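Visit report: the open afternoon at Karnik sports goods, Ornlow

In June our table tennis club received an invitation to visit Karnik, a small firm in Ornlow which packs and sells sets for schools, camps and families. I went with two other members. We are not professional players, but we buy many things for the club, and I wanted to see how the sets are prepared before they come to the shops.

The building is on the road behind the old bus station. From outside it looks like a furniture store, and we passed it one time without noticing the entrance. At the door we received a sticker and a cup of very strong tea. The tour started at 2 in the afternoon and there were 19 visitors, most of them teachers.

First we saw the storage room. Karnik does not make the rubber or the wood. The blades come already glued and shaped from a supplier called Beltrán, and they arrive in flat boxes which stand on shelves up to the ceiling. Our guide opened a box and let us hold the paddles. The weight was a little different from one to another, which I had not expected from the same box. She told us that for beginners this is permitted, and that the paddles for competition are sorted by weight in another room. We could not enter that room, I don't know why.

Then came the nets and posts. I will write only a little about them, although one teacher asked many questions about the screws. If your school has thick tables, ask for the long clamp — the normal one opens too small, and you discover it only when the box is already at home.

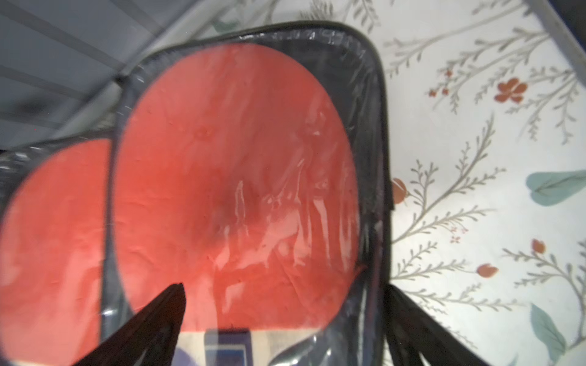
The case was for me the most interesting subject of the visit, because in our club we have lost more paddles from bad storage than from bad play. Karnik showed several models on cloths, so that people could touch them and try the zippers. The first ones were closed black bags, cheap and strong, but you must open every bag to know what it contains. I preferred the clear vinyl case with black piping, which has a seam between its compartments, so the two paddles each have their own side. You see the red rubber immediately through the plastic. The vinyl makes creases and shines strongly under a lamp, and it is perhaps less elegant than fabric, but for a cupboard in a school it is very practical. I asked if the plastic can stick to the rubber in summer. The answer was that it can happen, and that a thin sheet of paper between them is enough.

After the cases we went to the packing tables. Each set receives its paddles, balls, a net and a folded page with the rules. The page is in 9 languages, and I found a mistake in mine! They wrote it down and thanked me.

At the end there was a small shop with lower prices. The bags of the Hendunano series were finished before our group arrived, so we bought balls and one net with the long clamp. They accept cards, but the machine was slow and the line was long.

For other clubs who want to go: the bus number 82 stops near the gate, the visit is free, and you should wear a sweater in the storage room. We will ask for a place again next year, and I hope that the competition room will be open.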